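Unit 5: Planning and Budgeting for a Manipulation Cell
Course handout, Equipment Planning for Automation Labs
Prepared by Liudmyla Skoryk. Costing exercise by Kwame Gbeho.

5.1 Scope

This unit covers the purchase plan for a two-arm tabletop cell, from first request to signed order. Motor sizing and controller tuning were covered earlier and are not repeated. Read the Maltura case file before class. Prices are in dollars and exclude tax and freight.

5.2 Cost lines

A request that lists only the robot will be returned. The plan must carry a separate line for each of the following:

Arms, base and controller
Grippers and spare fingers
Cameras, mounts and cables
Work surface and test objects
Simulation seats and compute
Safety review and floor marking
Training and first-year service

In the Maltura file, Vumedent quotes replacement fingers at $499 a set and wrist camera mounts at $417 each. Both are sold apart from the gripper. Ayuba Eshun's first draft left them out, and the order had to be reopened in July with a second approval.

Test objects are cheap but still need a line. Set aside $100 for them. Items should differ in shape and size so that the gripper choice is tested against more than one kind of grasp.

5.3 Simulate before ordering

The Maltura group built its cell in simulation before asking for a final quote. The model was used to settle table placement, arm reach and camera position. Changes at this stage cost staff hours only. After the purchase order is signed, the Prado terms allow changes to accessories but not to the arms or base.

Points to settle in the model:

Distance from torso to table edge
Reach of each arm over the full work surface
Finger opening against the widest test object
What the wrist camera sees past the fingers
Clearance to walls, doors and stored equipment

Two views from the simulated cell: the table with a pear and a can among the test objects, then a gripper with its fingers apart.
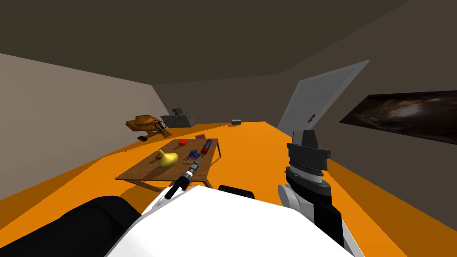
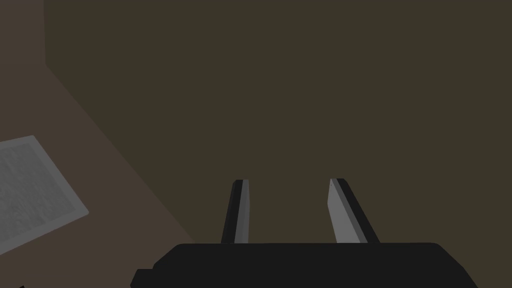

5.4 Sizing the simulation budget

Simulation seats are priced by the year. Trenent sells them singly or in blocks of 5. The block is cheaper per seat but is wasted if the group has two active users. Count the people who will run the model, then add one seat for the instructor.

Compute is a separate matter. A workstation already on the asset list may be used if its graphics card meets the vendor's minimum. Record the asset number in the plan. If a new machine is needed, it goes under capital equipment – seats go under operating costs. Mixing the two is the most common reason a plan is sent back by purchasing.

Rendered images support a decision on layout. They do not support a claim about grip force, finger wear or cycle time, and a plan that makes such a claim must cite a bench test.

5.5 Order of approval

1. Draft plan with all cost lines filled in. A zero is acceptable, a blank is not.
2. Layout review with Kwesi Dramani. Bring the model files.
3. Written quotes, valid through the expected order date.
4. Safety review of floor space and arm clearance.
5. Final signature by Salamatu Kpodo.

5.6 Assignment

Prepare a one-page budget for the Maltura cell with the second arm deferred to the following year. Keep both gripper lines in year one and state what the deferral does to freight and service costs. Show unit price, quantity and total for each line. Attach the seat calculation from 5.4 on a separate sheet.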